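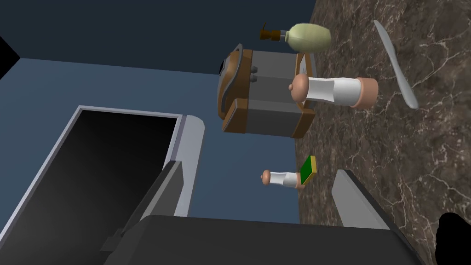 Getting foam armor to look like it survived a siege takes less skill than most cosplay forums would like. Seal the breastplate with two coats of glue, let it dry overnight, then brush on black and wipe most of it off. For the metal itself, steal a color scheme from the kitchen: a gray body with copper-toned trim along the edges suits a toaster, and it suits a paladin just as well.

**Straps.** Cut them 13 inches longer than you think. You will be eating at the convention.

**Edges.** Sand with 200 grit, by hand. Power tools and foam have a short, sad relationship.

**Storage.** Hang the shoulders up. Mine spent from September to spring under a box of manga, and my fearless knight now slouches.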